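Equipment > Training Data Rigs > Cuva Two-Arm Folding Cell

Cuva Two-Arm Folding Cell

We resell this cell and we use one ourselves, so please read the page before you ask for a quote. The maker's leaflet talks about robots that "pick up household skills in an afternoon." We have never seen that happen. What you are buying is a bench for recording people as they steer two arms through a chore, over and over, until there is enough on disk to be worth training on. Whether your model learns anything from it is your problem, and we would be wary of any seller who told you otherwise.

The usual job on ours is laundry. Clothes wait in a red bin on the left, one piece at a time gets worked on in the middle, and finished pieces go on a stack at the right. It is slow. An operator who folds a shirt at home without thinking will need a week of practice before the recordings stop looking clumsy, and a clumsy recording teaches a clumsy fold.

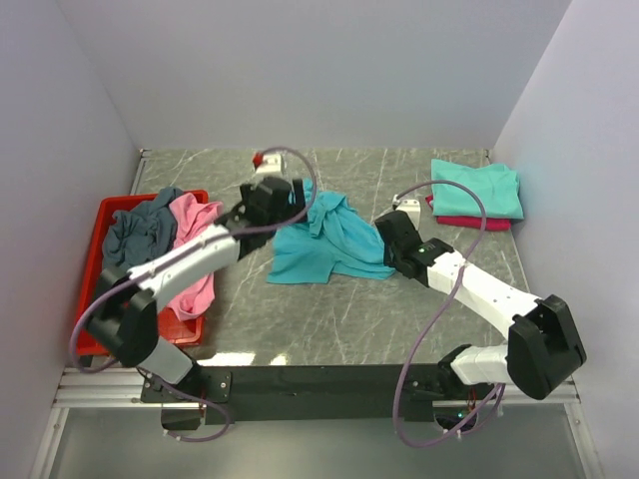
Loredana Sartori wrote to us that her group threw out most of its first month because every operator folded sleeves a different way, and the trained policy split the difference and folded them no way at all. She asked why the leaflet says nothing on the subject. We passed the question to Cuva in June and are still waiting.

Our advice for now is to write the fold down, step by step, before you record anything. Keep failed tries in a separate folder and label them. Some teams like to train on recoveries, where the cloth slips and the operator goes back for it. We haven't seen enough to say it helps with shirts.

What comes with it
Two arms with grippers, on a shared front bar
Three-sided enclosure with pale walls
Work surface with a gray marble pattern
Operator controls and recording software (Safavi, one seat)
Cables, ties, and a printed manual that covers setup and very little else

What doesn't
Clothes, bins, storage drives, operators, or a trained model

On the numbers

The leaflet claims 800 usable examples in a working week. Thomas Testa ran our own trial with 2 operators on shifts and saved 161 in the first week, after he had thrown out the ones where the garment ended up worse than it started. Things got better after that. Our shirt set now stands at 3,109 recordings, and it took far longer to build than the leaflet would have you believe. A good share of the time went into crumpling the shirts up again.

A caution about the surface and walls. They keep the background the same from one recording to the next, and that makes early results look great. Move the trained policy to a kitchen table and you may find out how much it was leaning on the background. If you plan to publish a success rate, test somewhere else too, and say where.

The same goes for clothing. Bright, plain shirts are easy to tell apart from a gray table. Try a gray shirt, a striped one, something with buttons, something a size too small. Yuxi Yu keeps a bag of awkward garments for this, and we have yet to see a policy get through the bag.

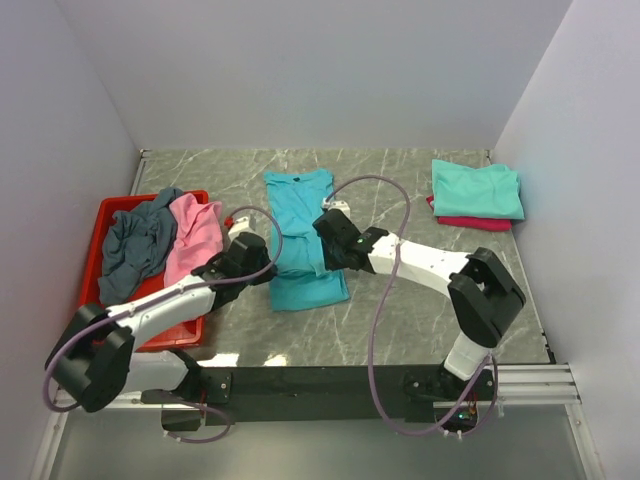
Can I buy the cell and use somebody else's recordings?
You can try. Arm spacing, gripper shape and camera position all need to be close to theirs, and in our experience they seldom are. Budget for a set of your own recordings on top.

Price is on request, and the quote includes one day of setup at your site. We don't offer a results guarantee. If a demo would help, come to Keltalen and steer the arms yourself for a full morning, with a garment you brought. Ten minutes of watching a skilled operator will give you the wrong idea of the work.

Filed under: Robot arms, Data collection, Cloth handling

Contact sales | © Esosness Equipment | Back to top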